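Meetings. Again. I said in August I'd stop going on about them and here I am.

We had 11 in one fortnight at the Farnholm office. I kept the invites. Not one had a question in it. "Catch up", "Quick sync", "Kirno — next steps". Next steps from what? The last one had no steps either, it had biscuits.

My view, and I've had it for years: a meeting without a question at the top should be cancelled by whoever is invited to it. Not politely queried. Cancelled. If you can't write down what you want decided then you don't want anything decided, you want company. Fine, have lunch with somone.

Murali Poduval disagrees and he put it well so I'll be fair to him. He says people find out what they think by talking, and that half the Mallirus plan came out of a chat with no agenda at all. True. I was there. But that was four people at a kitchen table who wanted to be there. Different animal from 30 of us on a call, cameras off, doing email while the Kasprzak figures get read out loud. We can read. Send the figures.

And the length. Why an hour? Because the calendar offers one. Give it 20 minutes and it takes 20 minutes, more or less. Give it an hour and the last half is somebody's holiday and then "anything else?" — and there's always anything else.

Small thing but it matters to me: minutes. Nobody reads three pages. One line, who does what by when. I found 347 files in our minutes folder and couldn't tell you what was agreed in any of the ones I openned.

I'd keep the Monday-type one, the short one, standing up. I'd keep anything where someone is upset, because email makes that worse. The rest can go for a month and we'll see who misses them.
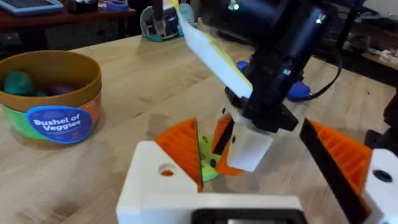
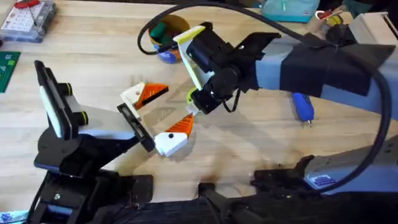 *Workshop and Projects Team, Farnholm*

Replies to me by email please. Don't book a slot.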